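We use cookies to keep your basket from forgetting you. OK / Settings

Home Arms Grippers Teaching kits Support

Nernar Manberg Teaching Kit

The Manberg lets you show a two-armed robot a chore by doing it yourself. Hold the pair of hand controllers, mop your way across the room, and the arms follow. Every pass is saved as a take, with room for 216 before you have to start throwing your efforts away.

Floors make a good first lesson. You get a long pole, a flat head, a scattering of bits and a shiny patch of glare to keep everyone humble.

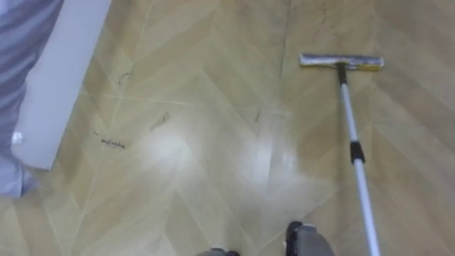 Guiding by hand

Switch the arms to slack and push them through the job directly. Ewan Dow in our workshop prefers this for short moves and the remote for anything involving his knees.

In the box

2 hand controllers, wrist straps, a foot pedal for starting and stopping takes, and 6 metres of cable. Mop not supplied. Neither is enthusiasm for mopping.

Software updates are included until June 2027. Lead times from Lucimara Xavier at the Kanderby office.

© Nernar, Kanderby Contact Back to top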